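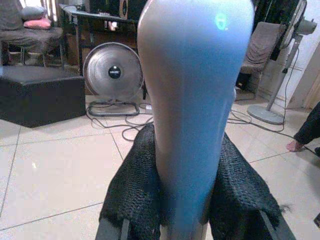
Pale blue over beige floor tiles

About Suswood

Welcome, and thanks for stopping by. If you've found your way to this page there's a fair chance you live on a slope, or farm beside a creek, or sit on the roads desk of a small council where the same bit of embankment lets go every wet season. We're Suswood, and slipping ground is what we do. We map it, we measure it, we write it up in language you can follow, and then we come back and measure it again, usually in the rain and usually in somebody's paddock with a very interested heifer looking on.

The business began with Fletcher Pirihi and a borrowed ute. Fletcher had spent a good long while as a geologist in mining, mostly drill core and spreadsheets, and had come home to the hinterland wanting something closer to the kitchen. That November it rained the way it does up here, and a neighbour rang to ask whether the crack across her driveway was anything to worry about. He went over with a tape measure and four tent pegs, hammered the pegs in either side of the crack, and told her to ring him if the gap changed. She rang that same night. The driveway ended up a fair way down the hill, but her car was parked at the top by then and so was she, and word got about. Before long he was banging pegs in up and down the valley, and for a while he was paid mainly in mandarins and firewood (we still accept mandarins).

These days the pegs are a bit flasher, though we do keep the original four in a jar on the front counter and you're welcome to have a look at them. We have 56 rain gauges out between the range and the coast, most of them on private land whose owners have been more generous than we can properly say. We have tiltmeters on retaining walls, crack gauges on a couple of old halls, and a drone that goes up when the wind lets it. And we have the slip register, which is probably the thing we're proudest of. It lists every landslip, slump and bank collapse in our patch that we've been able to track down, from big ones that took out roads to little scoops in a gully wall, and it currently stands at 3371 entries. A lot of those came out of old air photos. A lot more came from people's grandparents, which is why we'll never turn down a cup of tea.

What we do, day to day

Most of our work is for households. Somebody is buying a block, or wants to put a shed on one, or has noticed that the fence posts are all leaning downhill and the back door has begun to stick. We'll come out, walk the whole slope with you (bring proper boots, please, we've lent out our spare pair once too often), look at where the water goes, and write you a report. It'll have a map, photographs and a plain summary on the first page. If we think you need a geotechnical engineer we'll tell you so, and we'll happily hand over everything we've got so that you aren't paying twice for the same walk.

The rest is for councils, water boards and a few of the larger farms. We watch creek banks and road cuttings through the wet months and send out an alert when the ground has taken on more water than it likes. Our instruments talk to a little system we call Bright, named after the creek where we tested it, and Bright sends the texts that some of you will have had at three in the morning. Sorry about those! We'd sooner wake you than not, but we have spent a good part of this year teaching it the difference between a slope moving and a wallaby sitting on a sensor, and it's getting better.

There is also Lovberg, the steep block at the back of our workshop, which came with the lease and turned out to be a very obliging piece of ground. It creeps. It has been creeping for as long as anyone can remember, a few millimetres in a dry year and a good bit more in a wet one, and it's where we try out new gear and train new starters. School groups come up as well, and if you've ever wanted to see a class of ten-year-olds go completely silent, show them a row of star pickets that was dead straight when their older brothers and sisters visited.

Who we are

We're a small crew and intend to stay that way. Fletcher still does as many site visits as his knees allow and reads every report before it goes out, generally with a green pen. Around him there are surveyors, a hydrologist, someone who understands the electronics, and an office that somehow keeps the lot of us in the right valley on the right day. Two years ago we joined forces with Ornico, who look after soil moisture sensors for orchards, and we now share the building, the kettle and a good deal of the data. It's been a very happy arrangement. Their people know what the top metre of soil is up to, ours worry about what's underneath it, and lunch tends to run over.

We don't build retaining walls and we don't sell drainage, and we take no commission from anybody who does. People ask, so it seemed sensible to put it here. We also don't do earthquakes, sinkholes or old mine workings. Those are quite different animals, and we can point you to people who know them properly.

A word on the free line

Every wet season we run a free phone line for anyone in the district who has seen something move and isn't sure what to make of it. Last season it took 1632 calls. Plenty were false alarms, and we were pleased about every one of them. A cracked path is often only a thirsty tree. Please don't sit there wondering whether you're being silly - ring us, tell us what you've seen and whether it's changed, and if you can pop a pencil mark and the time on either side of the crack before you do, Fletcher will be your friend for life. If the ground is moving while you watch, get out first, ring triple zero, and leave us till later.

The line opens again on 19th November and runs until the creeks go down. Outside those months you can write to the office or just drop in. The gate sticks a bit, so lift and push. We've measured it, and yes, the post is moving.

Recent from Suswood
- Reading your fence line: what leaning posts can tell you
- Lovberg open afternoon, with scones
- Hosting a rain gauge on your place
- Bright update: fewer wallabies
- Old photos wanted for the slip register
- Ornico and Suswood, sharing a shed
- Before you cut into that bank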